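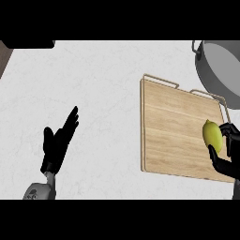

What changed when I randomized the kitchen

I spent most of May on one question: if a policy is trained only in simulation, does it help more to vary how the kitchen looks or to vary where things are? I had an opinion going in and it was mostly wrong, so I'm writing the result down before I forget how I got there.

The task is simple on paper. A two-handed robot stands at a counter, takes hold of a lemon with the right hand and puts it down on a cutting board. There is other stuff near the board, including a pot and a wire rack, and the hand has to get past those without knocking into them. The left hand has no job in this task, but it is still part of the action space, so the policy has to learn to keep it out of the way.

I run everything in Kerkuno, which is the simulator our group settled on last year. The training code is Bivunier, which Panagiotis Gavalas wrote and which I have been slowly breaking and fixing ever since. The demonstrations were teleoperated. I did the first batch myself and I am not a good teleoperator, so a lot of them have a pause in the middle where I was working out which way the wrist would turn.

Setup

I started from 301 demonstrations. From those I generated three training sets of 4,000 episodes each by replaying the demonstrations with changes and keeping only the replays that still ended with the lemon on the board.

Set A changed looks only. Counter texture, wall color, light direction and the tint of the lemon all varied. Every object stayed where it was in the original demonstration.

Set B changed positions only. The lemon, board, rack and pot all moved within a 20 centimeter square, and the arm motion was stretched or shifted to match. The counter was always the same white marble.

Set C did both.

The network and the training schedule were the same for all three. I ran 16 seeds in total, split evenly between sets A and B, and then reused the B settings for a smaller run on C. I know that's uneven. Cluster time was short and I wanted the A and B comparison to be solid first.

Results

My guess was that A would win on the test kitchens, which have counters and lighting the policy never saw. It lost to B, and on the test kitchens where the pot was moved closer to the board it lost badly. The A policies would reach along the path they had learned and hit the rim of the pot. They had seen a lot of different countertops but only ever a narrow set of routes to the board.

The B policies did better than I expected on new counters. Dark stone gave them some trouble and light wood gave them almost none. My best explanation is that the image encoder was already pretrained and didn't need much help ignoring the surface. I haven't tested that properly. The way to do it would be to train the encoder from scratch on set B and see whether the dark counters get a lot worse.

Set C came out slightly ahead of B, but the spread between seeds is wide enough that I wouldn't put money on it.

The rack

The wire rack caused more failures than the pot did. The wire is thin, and at the resolution we feed the network it gets down to a pixel or two in places. Fingers would catch on one of the loops on the way over, the lemon would shift in the grip, and then it would land on the board and roll off. I first counted these as release failures. On Tuesday I went back through the replays one at a time and most of them were contact with the rack well before the release.

Panagiotis suggested raising the camera resolution for the right half of the view only. I tried the lazy version first, which was to thicken the rack's collision shape during training so the policy gets punished for passing close. That helped. It also made the approach slower, with a visible lift before the hand comes in over the board - not pretty, but it does clear the wire.

The left hand

One thing I didn't plan to look at. In the A policies the left hand drifts. It is supposed to hold an open pose over the counter and it slowly wanders toward the middle during the reach. In B it mostly stays put. I think moving the objects around taught the policy that the left hand's pose has nothing to do with where the lemon is, but that's a guess from watching replays, and I should measure it.

Next

The from-scratch encoder run is queued. After that I want to swap the rack for a different one so I know I haven't just tuned for this particular set of loops. Vlachopoulos, the lab down the hall, has a set of scanned kitchen objects they are willing to share, and there are two dish racks in it.

I also need to fix the lemon. Its friction is too high, and a policy that depends on a sticky lemon isn't going to be much use on hardware. Configs for sets A and B are in the Jitidska folder if you have access. Set C will go up once I've cleaned out the hard-coded paths.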